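Drucken | Als E-Mail senden

4 Umzug des Archivrechners auf neue Hardware

Dieses Kapitel beschreibt, wie Sie den Miltik Archivserver von einem alten Rechner auf einen neuen bringen. Der Datenbestand bleibt dabei erhalten. Planen Sie für einen Bestand mit 2.008 Akten etwa 55 Minuten ein. Während dieser Zeit können die Arbeitsplätze nicht auf das Archiv zugreifen.

4.1 Vorbereitung

1. Melden Sie alle Benutzer vom Archiv ab.
2. Öffnen Sie im Programm das Menü „Verwaltung“ und wählen Sie „Bestand sichern“.
3. Wählen Sie als Ziel ein Netzlaufwerk. Das Ziel darf nicht auf dem alten Rechner liegen.
4. Warten Sie auf die Meldung „Sicherung vollständig“. Notieren Sie die Prüfnummer, welche unter der Meldung steht.
5. Fahren Sie den alten Rechner herunter und ziehen Sie das Netzkabel.

VORSICHT: Öffnen Sie kein Gehäuse, solange das Netzkabel noch steckt. Das Netzteil selbst darf niemals geöffnet werden. 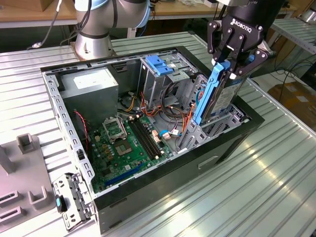 4.2 Installation auf dem neuen Rechner

1. Starten Sie das Installationsprogramm mit Administratorrechten.
2. Wählen Sie „Bestehenden Bestand übernehmen“. Wenn Sie hier „Neu anlegen“ wählen, entsteht ein leeres Archiv.
3. Geben Sie den Pfad zur Sicherung und die Prüfnummer ein.
4. Wählen Sie das Aktenmodul. Für Kanzleien ist es Condori, für Gemeinden ist es Fostholm. Ein späterer Wechsel vom Modul ist nicht möglich.
5. Setzen Sie die Zeitgrenze für die Übernahme auf 600 Sekunden je Paket. Ein Paket enthält höchstens 1.000 Dokumente.
6. Klicken Sie auf „Übernehmen“.

Hinweis: Der Fortschrittsbalken kann längere Zeit bei einem Wert stehen bleiben. Dies ist kein Fehler. Brechen Sie die Übernahme bitte nicht ab.

4.3 Alte Datenträger

Bewahren Sie die Festplatte vom alten Rechner auf, bis die erste Monatssicherung auf dem neuen Rechner geprüft ist. Beschriften Sie die Platte mit dem Namen des Archivs und der Prüfnummer aus Abschnitt 4.1.
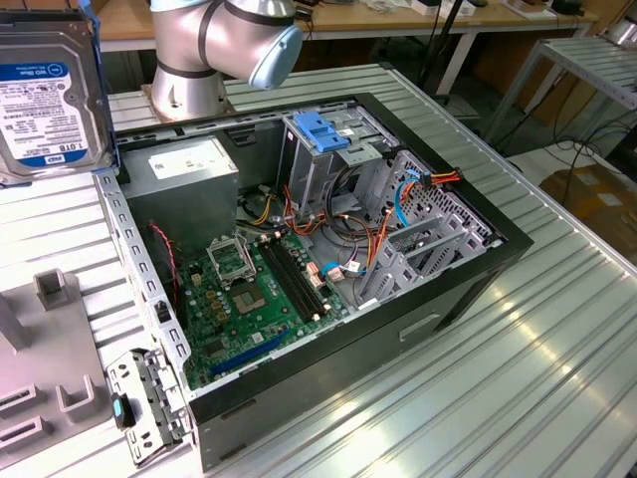
Abb. 4-2: Festplatte mit 1,0 TB und geöffnetes PC-Gehäuse

Wenn Sie den Wartungsvertrag Mindden haben, melden Sie den neuen Rechner beim Kundendienst an. Der alte Lizenzschlüssel bleibt noch bis zum Ende des laufenden Monats gültig.

Drucken | Als E-Mail senden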